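Wulel Two-Handed Kitchen Helper: Open Day Demonstration Unit

We use cookies to remember your basket and your language. By staying on this page you agree to our cookie policy. Accept / Manage settings

Thank you to everybody who came by the Tornine showroom to meet the Wulel, and a warm hello to those of you reading up on it before the next open day in March! We had such a lovely, busy time, and so many good questions came up over coffee that we decided to put the answers right here on the product page, where the price list used to be (the price list has moved to the Downloads tab).

The Wulel is a two-handed robot for light kitchen and office chores, sold and serviced by Britex. At the open day we set it to work on the sort of thing most of you asked for when you booked, namely the dishes, and we let visitors choose what it should try next. Cups were the favorite by a mile. A cup is a friendly shape for a robot hand, though a cup lying on its side in a rack takes more thought than one standing on a saucer, and you will notice the Wulel slows down a little before it reaches. 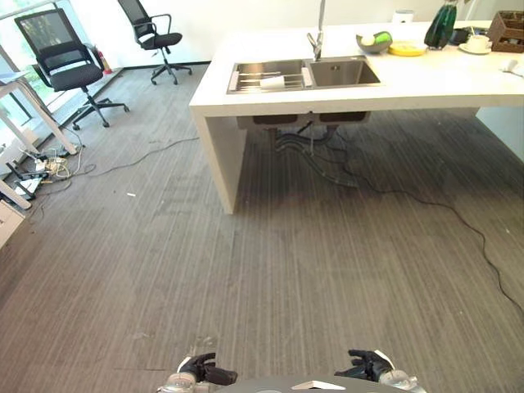
Several of you wanted to know whether your own kitchen would have to be changed. In most homes and offices, no. The Wulel is happy on short carpet and on hard floors, and it likes a clear path to the sink, so please do tuck your cables away before it starts. The fitting visit takes 13 minutes in a small room and longer in a big one, and our fitter will go over the counter height with you.

The hands are the Mousavi pattern, with fingers that curl one by one, and they are covered for 2000 working hours or 5 years, whichever comes first. Replacement finger pads come in packs and can be swapped at home with the little key in the box.

If you'd like to try it yourself, write to the showroom and tell us which chore you have in mind. Bring your own mug if you like, plenty of people did!

Page updated February 24, 2025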